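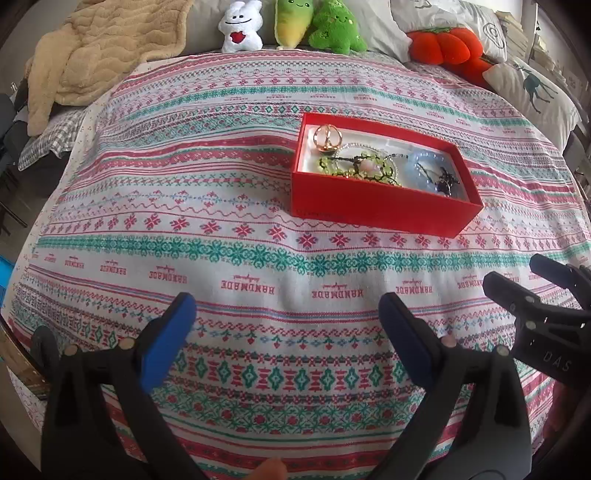 Brastow样板间的床罩和首饰盒,从这一侧看,字是倒的

Flullitz一日:看人怎么把“手工”印出来

三月去Flullitz,多少需要一点借口。镇上的温泉在检修,老桥在检修,唯一一家被旅游手册夸过的馅饼店门上贴着纸,写着“四月见”。我的借口是Brastow家纺厂的开放日。一年一次,免费,管一顿午饭,报名表上还要填鞋码,因为车间里得穿他们发的防滑鞋。我老老实实填了,结果发下来的鞋只有大号和特大号,一整天走起路来像在踩别人的脚。

从省城过去要坐长途车,车票写的是两个小时,司机在半路停下来买了一袋土豆,又遇见熟人聊了一阵,于是票上的数字就成了一种愿望。同车的一大半也是去看工厂的。坐我前排的一对老夫妻带着卷尺,后来我才知道他们是冲着厂里处理的尾货来的,家里的床是老式的,市面上的床罩铺上去总是短一截。老先生一路都在背自己家床的尺寸,像背一个随时会被问到的口令。

厂子在镇子东头,外墙刷成奶油色,门口立着一块牌子:欢迎参观,请勿喂猫。猫我没看见,牌子倒是很新。

带队的是Ostap Koval,在厂里管打样,开放日被临时抓来当讲解。他讲解的方式很特别,先说一句厂里发的讲稿,停一停,再说一句自己的。讲稿说“本厂坚持传统工艺”,他停一停,说:“机器是前年换的。”讲稿说“图案源自北方民间”,他又停一停,说:“图案源自设计室,设计室在二楼,今天锁着,钥匙在设计师身上,设计师在休假。”队伍里有人笑,他自己一点不笑。

先看的是坯布仓库。要说仓库有什么好看,真没有,白布卷摞着白布卷,空气里一股棉花受潮以后的味道。但Ostap在这里讲得最久。他让我们轮流摸两种布,问哪种好。大家都说厚的好,他说厚的那种是做包装衬垫用的。接下来的几分钟里,所有人都很谦虚。

他教了一个办法,我觉得值得记:看布的时候别用手掌去抚,用拇指和食指捏住一小块,错着搓几下,听声音。发涩、发脆的,多半是上浆重,洗过两水就塌了。我回家以后把自己床上的被套也搓了搓,它发出了吃薯片一样的声音。买的时候店员跟我说这叫“挺括”。

印花车间是重头戏,也是最吵的地方。每人发一副耳塞,于是接下来的讲解全靠Ostap的手势和嘴型。我看懂的部分如下:白布从这头进去,颜色一道一道上,中间要对花,对不准就会出现一颗心长在另一颗心肩膀上的情况。他从架子底下抽出一条次品给大家看,红的和绿的错开了半个指头,整条布看上去像在发低烧。带卷尺的老太太立刻问这个卖不卖。耳塞戴着,她是喊的,全车间都听见了。

机器旁边有个工人负责盯布面,一盯就是一个班。我问他(趁换布卷的空当,机器停了)看久了会不会眼花。他说眼花倒不会,就是回家看见老婆的格子围裙,会忍不住去找接头在哪儿。

出了印花车间是蒸化和水洗,热得像另一个季节。我的眼镜全程是白的,所以关于这一段,我能提供的信息只有:很热,地滑,防滑鞋不太防滑。

然后上楼看样板间。到这里参观队伍的气氛明显变了,大家开始压低声音,把手背到身后,跟进了博物馆差不多。样板间其实就是摆好的卧室,给来下单的客商看铺开以后的效果。布卷在仓库里是货,铺在床上就成了生活,同一块布,身价也就不一样了。

最受欢迎的是那床北欧纹样的。白底,一道一道的横带,粉红和青绿两个主色轮着来:雪花似的星星,菱形,锯齿,小小的十字绣爱心,还有碎花,中间用粉的、青的、浅蓝和灰的细线隔开。论花样,它大概把人们对北方冬天的想象都装进去了,就差一头驯鹿。我问Ostap为什么没有驯鹿,他说有带驯鹿的款,销到南边去,本地人家里有亲戚养过驯鹿,不觉得那东西适合睡在身子底下。

有意思的是花纹之间的那排字。HANDMADE,红色的,一个接一个横着排过去,每个词底下还配一行小小的花体字。我歪着头看了半天,因为从我站的那一边看过去,字是倒着的。花体字太细,歪着头更认不出,我就放弃了。

十字绣的心,是印的。“手工”两个字的意思,也是印的。我刚从楼下那台轰轰响的机器旁边上来,耳朵里还塞着半只耳塞,对这个词的感受可能比一般顾客要复杂一些。

我把问题提得尽量委婉:这个HANDMADE,是指哪一部分?

Ostap想了一会儿,这次连讲稿都没念。他说:“铺床是手工的。”

后来他又补充了几句,我觉得是认真的。他说原稿确实有人一针一针绣过,绣在一块巴掌宽的布上,拿去扫描、拉直、补齐,再接成能无限重复下去的版。绣的时候哪一针歪了,电脑里都给扶正了。他们试过不扶正,保留那点歪,客商看了样品退回来,意见写的是“印花疵点”。所以现在市面上的十字绣印花都端端正正,端正到一看就知道没有谁绣过。他说这话的时候顺手把床罩的一角抻了抻。

床上还搁着一只打开的首饰盒,红色外壳,哑光的,里头衬着白托盘,斜斜地放在花纹中间。盒子来自隔壁的Reron,一家做包装盒起家的小厂,和Brastow共用一个停车场,逢开放日就互相借东西撑场面。Brastow借盒子来让床显得有人住,Reron借床单去铺展台。两家的会计据说至今没算清谁欠谁。

我承认我在这只盒子前面站的时间比在任何机器前面都长。样板间里的东西通常有一股样板味:书是空壳的,水果是蜡的,枕头上绝不会有一根头发。这只盒子摆得倒像是真有人早上赶着出门,翻过一遍,没找到想找的那只耳环。绿色的小珠子手串松松地盘着,珠子半透明,青柠那种绿,一根黑绳子在珠子中间钻来钻去,已经和它纠缠不清。底下压着一圈透明的水晶珠,切面很碎,银闪闪的。还有一颗粉色的小珠子,圆圆的,颜色很淡,看不出和谁是一家的。每个首饰盒里都有这么一颗珠子,我家那只里是白的,跟着我搬过两次家,我始终不知道它从哪儿掉下来,也始终没扔。

靠角上有个金色的圆东西,几道弯曲的金属条围成一个空心球,可能是吊坠,也可能是戒指。队伍里为此分成两派。吊坠派认为戴在手上没法洗碗,戒指派认为买这种东西的人本来也不洗碗。另一头是一只浅蓝色的宽手镯,果冻似的,我小学门口的小摊上卖过差不多的,那会儿班里的女生人手一只,夏天出汗就粘在胳膊上。蓝镯子上头趴着一件深色的金属小件,垂着些黑色的坠子,耳环还是挂饰我没看明白,总之和底下那只镯子完全不搭,像两个不同年级的人被安排坐了同桌。

布置样板间的人是谁,Ostap说不清,说是二楼的姑娘们凑的,各人从家里拿一点,谁的东西旧了就换谁的来顶。我问会不会丢。他说丢倒没丢过,多出来过。去年撤展的时候,盒子里多了一枚纽扣和一张电影票。

我喜欢这个说法,也不打算去核实。

带卷尺的老先生趁大家讨论首饰,已经量完了床的三条边。他量得很专业,尺头按在床沿上,让太太在另一头报数。报出来的数字显然令人失望,两个人低声商量了一阵,老太太说可以横过来铺,老先生说横过来花就竖了,老太太说竖了显高。我很想知道一张床显高有什么好处,没好意思问。

午饭在食堂,汤、黑面包、炖白菜,还有一种做成枕头形状的点心,里面是李子酱。食堂大厅据说最多能坐300人,那天来的大概没坐满一个角,可大家仍然自觉地挤在靠暖气的那几张桌子上。坐我对面的是位在别处开民宿的大姐,专门来订床品,筷子没有,叉子拿得很凶,一边吃一边给我上课。

她的理论是,民宿的床罩必须花,越花越好。纯白的看着高级,客人把行李箱往上一撂,轮子印清清楚楚,洗都洗不出来。花的就不怕,咖啡洒上去,往雪花和菱形里一混,谁也找不着。我说可那床是白底的。她放下叉子,说所以她要去跟他们谈,能不能把底色改成燕麦色,HANDMADE也别印了,客人看见会以为可以因此多要求点什么。

下午是动手环节。每人领一小块白布、一个小木框和几缕线,跟着一位头发全白的女师傅学绣十字。任务是绣一颗心,和床罩上那种差不多,小的。女师傅演示了一遍,手快得像在抖落面粉,然后说,就这样。

就这样个什么。我绣了整整一节课,得到一个形状,左半边是心,右半边更接近一只手套。旁边一个五岁的小男孩绣得比我整齐,而且他中途还去上了一趟厕所。女师傅巡视到我这里,把布翻过来看背面。她们看针线活都看背面,正面是给外人看的。我的背面像一场小型交通事故。她看了一会儿,把布还给我,说线的颜色选得好。

绣完可以付一点钱把小布块缝成香包带走,里面装薰衣草。我付了。香包现在挂在我衣柜里,手套那面朝里。公平地说,经过这一节课,我对楼上那床印出来的爱心没那么刻薄了。要是真按我的速度一针针绣一整床,等绣到那排字,我的退休金应该已经花完。

收尾是逛尾货店,这才是大多数人来的目的。店开在旧锅炉房里,货按筐堆,筐上用粉笔写着原因:色差、跳线、尺寸不足、原因不明。“原因不明”那筐前面人最多。我翻出一条枕套,花纹和样板间那床是一路的,翻来覆去找不到毛病,问收银的姑娘,她也翻来覆去看了一遍,说可能是搞错了筐,不过既然在筐里就按筐的价钱卖。后来在车上,我把枕套套在自己的围巾上比划,发现它一头印了字,HANDMAD,没有E。

老夫妻买走了那条发低烧的次品。老太太喊的那一嗓子起了作用,有人专门从车间给她送了下来。尺寸够长,老先生当场量的,量完还让我看了一眼尺子,脸上的表情我只在别人抱孙子的照片里见过。

回程车要等到傍晚,多出来的时间我去了镇中心,在Prokopenko喝东西。这家店兼卖茶、卖毛线、修雨伞,菜单和修伞价目表印在同一张纸上,“换骨”夹在“苹果卷”和“热巧克力”之间。老板娘听说我从厂里来,问我看了什么。我说看了床。她说年轻的时候在那里上过班,印花车间,她那时候的花版还是刻的,一个人对花,一个人刮浆,刮完胳膊抬不起来。我问那时候布上印不印HANDMADE。

她说印那个干什么,布又不出国。

热巧克力不错,苹果卷一般,毛线我不懂。雨伞没坏,可惜了。

给想去的人几条实用的:

开放日每年三月,报名看厂门口的公告栏,网站上的那个日期是好几年前的,没人更新。讲解分批进,每批20人,想听Ostap Koval的,到了以后在院子里找那个穿灰毛衣、看上去最不情愿的人,站到他附近就行。

鞋码随便填。

耳塞出车间要还,他们会一只一只数。我差点揣着半只走掉,在样板间门口被叫了回来。

样板间可以拍照,床不能坐。首饰可以看,别帮忙整理,我们队里有位女士实在看不下去那根黑绳子,手刚伸过去就被制止了,理由是下一批人还要看。

动手环节要另外登记,名额少,去晚了只能在旁边看别人绣。带孩子的话可以去,做好被孩子比下去的准备。

尾货店只收现金。布买回去先用冷水泡一晚,红的和绿的分开泡。我没分开,所以关于那条枕套现在是什么颜色,暂时就不放图了。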